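We finally chose the worktop in November, after putting it off for most of the year. The old one had swollen by the sink and the drawers under it no longer shut.

Leokadia wanted oak and I wanted something I could wipe and forget. Henryk came over from Foltavthorpe with his tape and found that the back wall bows in the middle, so whatever we bought would have to be cut to fit. The run is 200 cm long and 560 mm deep on the window side.

Edico quoted for both. The fitting was the same price either way, and the stone was £600 more. We slept on it, then paid the deposit and were told to expect a wait of four weeks.

Until then we are washing up in the bath. I have moved the kettle to the landing and the toaster to the spare room. 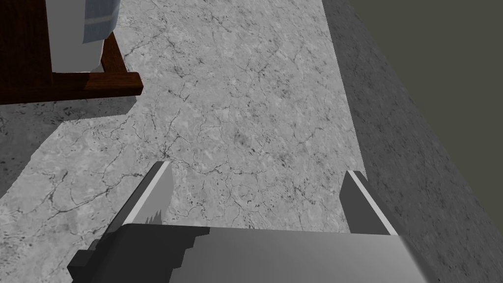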